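Giveaway entries not all counting - closed, with notes for anyone else who hits this

Status: Resolved
Product: Gitum entry form, free plan
Opened by: blog owner

Hello, and thank you in advance to whoever picks this up! I run a small teaching blog and I've been hosting giveaways there for years, mostly classroom supplies and picture books, and I've used the Gitum form for nearly all of them without a bit of trouble. The one I have running now is different, and I'm a little worried because the prize is a nice one (a 400 dollar bundle from Hulener, who are sponsoring it) and I want to be fair to everyone who entered.

What's happening is that the form says 1,000 entries and the spreadsheet I export has a good many fewer than that. The missing ones all seem to be the bonus entries, the kind you get for signing up for the newsletter or leaving a comment. The plain "visit this page" entries look fine to me. A few readers have also written to say they finished the comment step, got the green check mark, and then came back later and found it asking them to do it again.

Things I tried before writing in:
Cleared the cache on the blog, then on my laptop.
Took the form off the post and pasted the code in again.
Exported as CSV and as the other spreadsheet type. Same rows both times.
Turned off my comment plugin, Bayram, for an hour. I couldn't tell if that made any difference, as hardly any entries came in while it was off - it was suppertime.

I have not touched the end date or drawn a winner, and I won't until I hear from you.

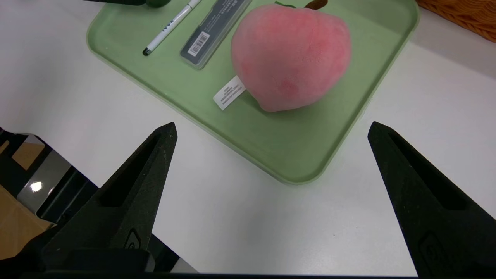

Posted by the blog owner, November 25, 2019
Filed under: Giveaways, Help Requests

Update, same ticket. Support wrote back quickly, which I was grateful for, and asked which theme I use (Flisadent, the older version) and whether the form appears in more than one place. I said no, and then I went and looked and had to write again and say yes. I had put it in the post and also in the sidebar, back when I set up the giveaway, and I'd forgotten all about the sidebar one. It was the same giveaway but an older copy of the code, from before I added the bonus steps.

So they had me do this, in order:

1. Pause the giveaway from the dashboard. Don't end it, only pause it.
2. Remove the sidebar copy and save.
3. Open the post in a private window and make one test entry, including the comment step.
4. Export again and look for the test entry by email address.

The test entry showed up, but the comment bonus still didn't. I sent them the file and they found the second half of the problem. The export screen has a little menu that says "Rows per person," and mine was set to one. That meant anybody with bonus entries was being squeezed down to a single row, and the total on the form was counting every action. Once I set it to "All actions" the numbers matched, right down to the last one. I felt silly, but the person helping me was very kind about it and said they see it often.

The check marks that kept disappearing were the sidebar's fault. Readers who used that copy on their phones were being remembered by the old code and not the new one. Support was able to merge 35 of those by hand, and another 80 had already gone back and redone the step on their own, bless them, so I left those alone.

I deleted my test entry, started the giveaway again, and added a note at the top of the post asking anyone who still sees an unfinished step to send me an email with the address they entered with. Two people have so far, and both of them were already in the list.

One thing I'd still love to see is a warning in the dashboard when the same giveaway is on a page twice. I asked if I should open a separate ticket for that and was told they'd pass it along from this one.

Marking this as solved. Bayram is back on and comments are coming through fine.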